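The lights are up, and I can't stop looking at them

Tue 10 December

Well, we finally did it. After two winters of squinting at yarn under a buzzing tube, the long shed behind the house has proper lighting, and I've been out there every evening this week just to flip the switch. I'm not even working half the time. I just stand there!

For anyone new, the shed is where I store and pack everything for my little yarn business. It used to be a feed store, so it has a high ridge, no windows on the north side, and wiring that my electrician described with a word I won't repeat. There were six-foot fluorescent tubes hung way up in the rafters, and by the time the light reached the shelves it was mostly a rumor. I once sent a customer in Merlow three skeins of navy and one of black. She was very nice about it.

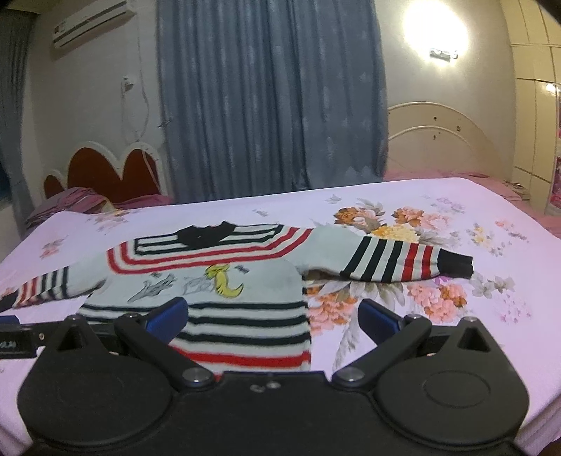

So, the new setup. I went with LED linear fixtures from Haberkorn, hung on chains so they sit well below the ridge, in two rows that follow the aisles. That last part made more difference than the fixtures themselves, I think. The old tubes ran crosswise, so every shelf threw a shadow on the one behind it. Now the light falls straight down the aisle and I can read a dye lot on the bottom shelf without getting on my knees with a flashlight.

I spent far too long on color temperature. The first quote was for 5000K, which is what everyone seems to put in warehouses, and I borrowed a sample and hated it. It felt like a dentist's office. The 4000K version is softer but still white enough that cream looks like cream and gray looks like gray. I also paid a bit more for the high color rendering ones (look for CRI 90 or better if you work with anything dyed). Reds are the giveaway. Under the old tubes my brick and my raspberry were the same color, and now they're miles apart – it's wonderful.

The sensors are from Osel and I was a skeptic. I had visions of the lights going out while I stood still winding a skein, waving one arm over my head like a fool. There are 4 of them, one at each end of each aisle, and the delay is adjustable, so I set it long over the packing table and short everywhere else. It took an afternoon on a ladder to get right. The one by the door kept picking up the cat, so I've turned it a little toward the wall.
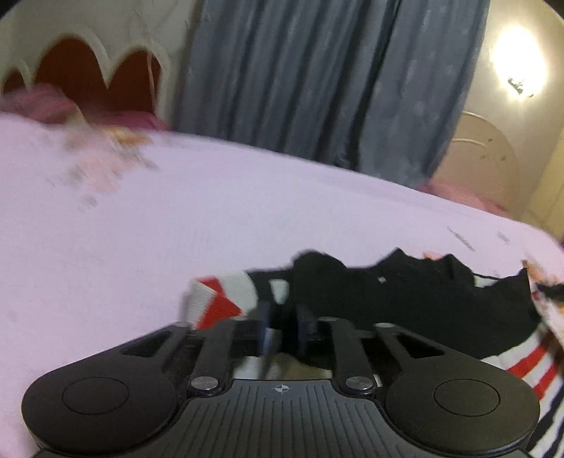 Now for the money, which a few of you asked about after my last post. The whole job came to $3,808, with the rewiring included, and the rewiring was the bigger half. I'd put that off for ages and I wish I hadn't. My meter says the shed used some 232 fewer kilowatt-hours last month than it did in the same month a year ago. I don't want to make too much of one month, but I did do a small dance in the kitchen.

Things I'd do differently: I'd ask for a separate switch over the packing table from the start, and I'd clear the shelves completely before the work instead of throwing tarps over them. There is still plaster dust in the alpaca. I'd also get the emergency exit light sorted at the same time, as now somebody has to drive all the way back out from Kerkach for one small box over a door.
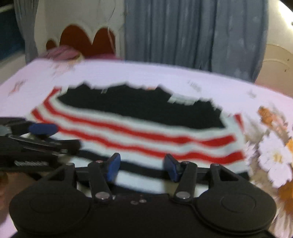

Comments

woolgathering_west
Thank you for putting the real cost up! I've got a garage with one sad bulb and have been scared to even ask for a quote. Did you look at plug-in ones at all?

the author
I did! If your wiring is sound they're a great way to start, and you can link several on one outlet. Mine wasn't, so that was that.

PurlBeforeBreakfast
4000K all the way. I have 5000K in my studio and everybody who walks in looks ill.

dorsetbutton
Team cat. Give her back her sensor.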